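Tuesday, May 12, 2020
Play kitchen, Botcombe bench
Notes by Nele Schmieder

Morning

Got in early and had the kitchen to myself for a good while, which I do like, because the first hour is always fussing and it's nicer to fuss without an audience. Volta (the right arm, for anybody new reading this) came up without complaint. The hand wanted its zero pose run twice before the fingers closed evenly, same as it did back in March, so I've put that in the startup notes where it should have been all along.

We stand at 1290 kept episodes for the whole kitchen set. Şimşekoğlu would like 500 more before we train again, and would like them weighted toward the hanging utensils, where the last policy was poorest. It was happy enough with anything on the counter, but with the spoon it tended to come in too high and close on nothing.

So today is the spoon. I left the clutter in on purpose - carrot in the pot, yellow block on the left burner, sponge in the sink - and the spatula stays on the wall too, so that the model has to learn which utensil we mean. The hand comes in from the sink side, under the hood, with the fingers curled before they get near the handle.
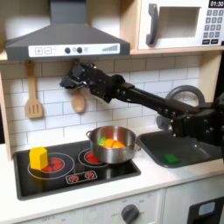 Things I noticed while driving

The room between the hood and the spoon is tight. If I bring the wrist in level, the knuckles want to ride up under the lip of the hood, and then I panic a little and jerk, and that's an episode I don't want anybody's network to learn from. Dropping the wrist first and then rising to the handle is much calmer. It adds a moment to each run, but please do it this way if you take over from me, so we aren't teaching it two habits at once.

Threw out 3 runs before lunch. Two were my own jerking, and in the other one Nollov stopped logging the finger joints halfway through and I only saw it on playback. Restarted the logger and it behaved for the rest of the day. I'd still check the joint traces every so often.

To do

Move the pot to the left burner for tomorrow's batch and put the block somewhere else.
Ask Şimşekoğlu whether slow approaches should be trimmed or kept whole. I lean toward whole.
Tighten the spoon hook - it feels a touch loose to me.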